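Chapter 4
Gathering Examples

A learning system can only repeat what its examples cover. In the Runescombe course, we gather them at an ordinary kitchen counter, with the toaster and the paper towels left where they are.

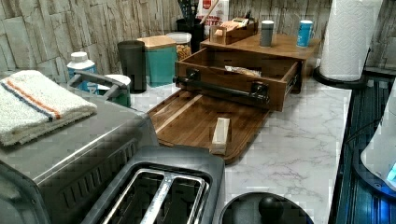
Each try at a task is saved as one episode. The Toron set used in this chapter holds 2717 episodes – almost 200 of them are kept back for testing.
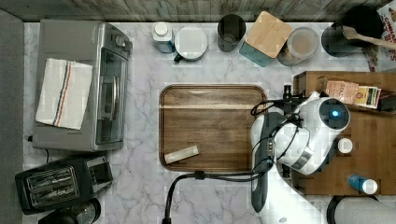 Figure 4.1 Robot arm beside a wooden tray holding a small pale bar.

Write down the task before you start recording. Keep failed tries, and label them as failed.
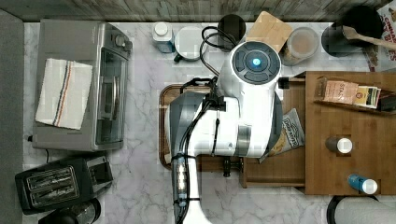
Section 4.1 covers the episode log.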